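Skatico Match Tracker – User Guide
Home Guides Setup Fixtures Support
July – by the Clisum documentation desk
4 min read

Section 4: Adding your club and following a match

Set up your account before you start this section. You need the app on a phone or tablet and a working connection. If you follow a lower-division side such as Conceição, update the team list first, as smaller clubs are added between seasons.

4.1 Add a club

1. Open the app and tap Clubs.
2. Type at least 4 letters of the club name. Accents are optional, so "Conceicao" and "Conceição" give the same result.
3. Tap the club, then tap Follow.
4. Choose Men, Women or Both. Youth teams are listed under More.

The list holds 3,058 clubs. Two clubs can share a name, so check the country shown under the badge before you tap Follow.
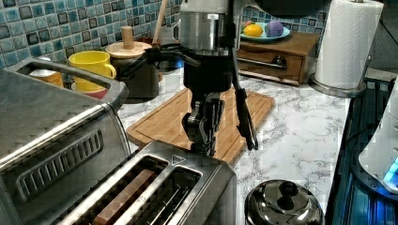 You can follow up to six clubs on a free account. To follow another one, remove a club first. Removing a club also deletes its saved lineups and notes – export them from the Clubs page if you want to keep them.

4.2 Set match alerts

1. Tap the bell next to the club name.
2. Switch on the alerts you want: Lineups, Kickoff, Goals, Cards, Full Time.
3. Set a quiet period if you don't want sounds at night. Alerts still show on the screen during this time.
4. Tap Save.

Note: Goal alerts can reach you ahead of a delayed TV or web stream. If you don't want to know the score early, set Delay to 2 minutes.

Caution: Changing the time zone on your phone while a match is in progress stops alerts for that match. Restart the app to turn them back on.

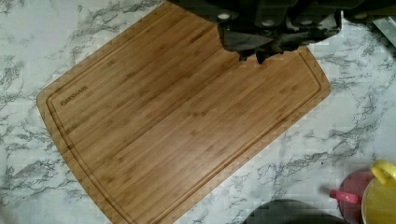
4.3 Connect a Prornness scoreboard

The Prornness desktop scoreboard shows the score and match clock for one club at a time. It needs its own power supply and the same Wi-Fi network as your phone.

1. Plug in the scoreboard and wait for the light to turn solid green.
2. In the app, go to Settings, then Devices, then Add.
3. Enter the code shown on the scoreboard display.
4. Pick the club to show. 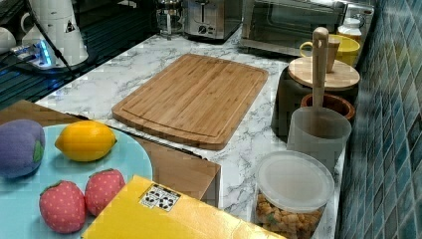

5. Tap Test. The display should read 0–0 and the clock should count up.
6. Tap Done to leave test mode.

If the code is rejected, hold the reset button for 6 seconds and repeat from step 2. A code can be used only once.

Caution: Do not unplug the scoreboard during an update. The light blinks orange until the update is complete.

4.4 If a score looks wrong

Pull down on the match page to refresh it. Goals under video review are marked with a gray dot and may be removed later. If the score is still wrong after full time, tap Report on the match page and enter the correct result.

Next: Section 5, Leagues and tables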